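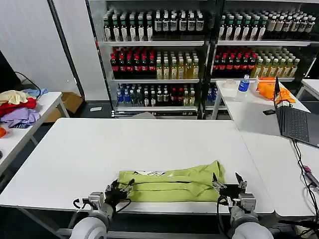 Notes on moving the Gulteo trade directory from printed ad rates to metered display slots. I did the ad server side. Posting the parts that caused trouble. 1/14

Starting inventory: 1258 listings, of which 654 had some kind of paid placement. The rest were name and phone number only. Paid placements were stored as free text in a notes field.

The notes field had values like "qtr pg", "1/4", "quarter (see Manon)" and "same as last yr". Manon Sawatzky went through them by hand and mapped each one to a slot ID. No script would have done it.

4/ Slot model is simple. A slot has a category, a region, a position and a start/end date. One advertiser per slot per day. No rotation in position one, rotation of up to three in everything lower.

5/ Rotation was the first bug. Szulc (the ad server we use) picks a creative per request, and the page cache held the result for an hour. One advertiser in plumbing supply got every impression until the cache expired.

Fix: creative is chosen client side from a small JSON list, and the list itself is cached. Impressions evened out the same day.

7/ Impressions are counted when half the banner has been in view for one second. The old report counted page loads. The new figures are lower. Put that in the first email to advertisers, before the first report goes out. We put it in the second.

8/ Click URLs. Advertisers paste whatever is in their address bar, including session IDs and tracking parameters from other campaigns. We strip everything except a short allowlist, then append our own tag.

Periklis Xenos pointed out that two advertisers had landing pages that broke without their parameters. Those two are now exceptions in the config, with his initials and a comment.

10/ File specs. We cap banners at 33 KB. Most submissions were far over. Lasolik recompresses on upload and shows the advertiser the result before they approve it. Text in thin fonts suffers, so we ask for the headline as a separate field and render it as HTML.

11/ Minimum contract went from one year to one month, or 4000 viewable impressions, whichever comes later. Bernadette Lecomte wrote the wording for that clause. If a slot under-delivers it extends automatically and the next advertiser's start date moves. The booking screen shows the moved date in red.

12/ That extension rule has an ugly edge case in low-traffic categories. A slot in "well drilling, north" would have run until October. We now block metered booking in any category under a traffic floor and sell it at a flat rate.

13/ Open items: invoices still come out of Unska as one line per slot, so a customer with nine slots gets nine lines. Esben Zoëga has a grouping patch in review. Category synonyms ("HVAC", "heating") still count as separate inventory.

14/ Slot schema and the parameter allowlist are on request. Reply with your directory software and version.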